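**Parkura community cookbook - progress report to the Pradex Fund, May**

Thank you again for your patience over the winter, and for the very kind note that came with the second instalment. We read it aloud at the Thursday session and it cheered everybody up no end, on a day when the heating had given up.

**Recipes**

We now have 201 recipes in hand, against the 200 we promised in the application. I'll admit I didn't expect to get there before summer. A good many came in on the backs of envelopes, and one arrived as a tea towel, so the typing has been slower than I told you it would be. So far 113 are typed up and checked. The rest are sorted into folders by season and we are working through autumn now (a great deal of plum).

**Test cooking**

We have held 3 test cooking days in the hall at Ljungberg, all well attended and rather noisy. The soups and breads have come through nicely. The preserves need more work - several families measure their sugar by the cup, and no two families seem to own the same cup. We have decided to weigh everything again and give grams throughout, with the old measure kept in brackets where the contributor is fond of it.

**Design and printing**

Puvden have sent us a first layout, and we like it very much. The type is large enough to read at arm's length with floury hands, which was the one thing our older cooks asked for. We are still choosing between a sewn binding and a spiral one. The spiral lies flat on a worktop, the sewn one looks nicer on a shelf, and opinion here is firmly divided.

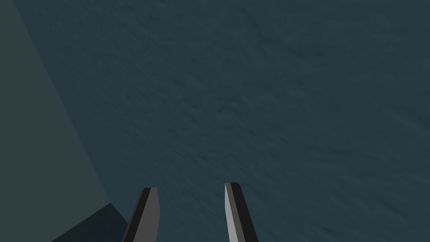 Paper prices have gone up since our first quote, so we may go for a slightly lighter stock inside and keep the cover as planned. I will send you the new figures as soon as Puvden confirm them.

**Money and next steps**

Spending is a little under budget, mostly on hall hire. With your agreement we would like to move what is left over into printing. Typing should be done by the end of July, and proofreading will follow in August, when the school kitchen is free for a last round of jam.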